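Gripper notebook, student project "Plutton"
July 2023. Entry by Martim, with corrections from Hadiza where I have been unfair to the hardware.

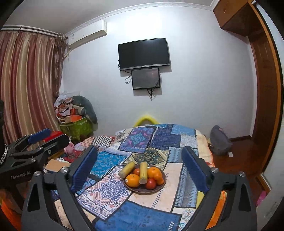 1. Where we are

The task this week is still the fruit bowl. Pick one piece, lift it clear of the rim, put it down on the quilt, go back for the next. A child of two can do it and would also eat the tomato, so we are behind on both counts.

Cordeiro's marking sheet says "domestic objects in a domestic setting". The bed qualifies. It is also soft, so a dropped orange stays an orange, and the first fortnight on a hard bench taught us what the other outcome smells like.

2. Jaws and pads

Blue ridged pads, two to a gripper jaw, on the inner faces. Hadiza wanted to swap them for the flat foam ones from the Zatby box. We tried foam on one side and ridged on the other for an afternoon. The fruit turned in the grip every time, always towards the foam. Back to ridged on both sides. Foam returned to the Zatby box, where it can think about what it did.

Checked the bolts on the jaw frames before starting. One had worked itself slack again. I have written "check bolts" on my hand, on the whiteboard and now in this book, and expect to be surprised by it next week.

3. What happened with the fruit

Oranges: good. They are round, they don't mind being squeezed, and you can come at them from any side. The one with the sticker on it slipped once when a pad landed square on the sticker. Hadiza says one slip is not a finding. I am writing it down anyway.

Tomatoes: the front one is fine if you close slowly. The one tucked in behind the yellow thing is a misery. You have to go in steeply, and the left jaw meets the rim before the pads meet the tomato. The bowl then slides across the quilt and takes everything with it. Rotating the wrist 90 degrees and coming in from the far side worked better. It also put my elbow in my own ear.

Yellow things: we have been calling them the corn. The diagonal one lifts nicely if you take it near the middle. The upright one leans on its neighbours, so pulling it out rearranges the whole bowl, and every attempt after that is a different experiment from the one you planned. We now reset the bowl each time. Tedious, but the numbers mean something.

Small orange at the side: 8 tries, 2 misses. Both misses were mine. I was looking at the jaws when I should have been looking at the orange.

4. Things that went wrong that were not fruit

The quilt. All those medallions and paisley panels look splendid and the tracking hates them. Vena (our script, named before either of us had a say) kept picking out a piece of pattern and following it lovingly while the bowl went somewhere else. Pulling the quilt tighter helped a bit. Hadiza suggests a plain sheet. I say the marking sheet says domestic and nobody's house is plain. We have agreed to do both and see who gets to be smug.

The bowl. Too light once it is half empty. Considered sticking it down, decided that was cheating, then spent a while discussing whether a damp cloth underneath is also cheating. Unresolved.

My wrist. Holding the thing open and level for a whole session is heavier work than it sounds. Swap over more often.

[Hadiza: the tracking does not hate anything. The threshold was set too low, by Martim. I have raised it.]

5. Next

Plain sheet against quilt, same bowl, same order of picking.
Mark the starting position of the bowl with tape on the sheet. On the quilt, use a corner of one of the panels.
Close at half speed for tomatoes only.
Write up the far-side approach before I forget which way the wrist goes.
Ask Cordeiro whether the November demo is one bowl or several, and whether we supply the fruit.
Buy more tomatoes.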